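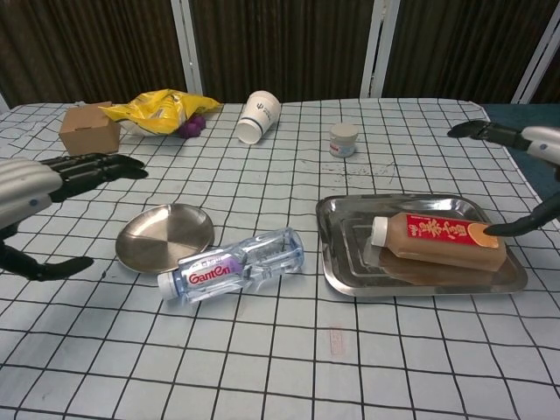 Altgate Robotics Club – Members' Forum
Bench rules > Drinks on the handling table

sihan_w
Can we settle this before April? The draft rules say "no liquids within reach of the hands", and I'd like that line gone. Bottles are half of what we practise on! A ribbed water bottle and a square-shouldered one in a steel tray are completely different grabs, and I'm not swapping them for foam blocks.

Zixuan Peng
I wrote that line, so I'll stick up for it a bit. My worry is caps. If a finger comes down on the wrong end of a bottle that's lying on its side, I want to know somebody checked the lid first. I'd settle for "sealed drinks only, cap checked by hand before power on".

shufen
Fine by me, but can we add a force limit for anything squashy? Paper cups and snack bags don't need the same grip as a full bottle. I start at 15 per cent and creep up.

sihan_w
15 is painfully slow, Shufen. I'd be there all evening with one cup.

Yuxi Xie
Slow is fine for the first go with a new object – after that use your own judgement. What bothers me more is both hands working over the same patch of cloth. Could we say one moves and the other holds still, unless you've booked a two-handed session?

Zixuan Peng
Happy with that. And someone on the stop button the whole time, please, no wandering off to the kettle.

sihan_w
OK, I can live with sealed only. Still arguing about the 15 though.

shufen
Bring it up at the 7 o'clock meet, I'll put it in the draft as "suggested" for now.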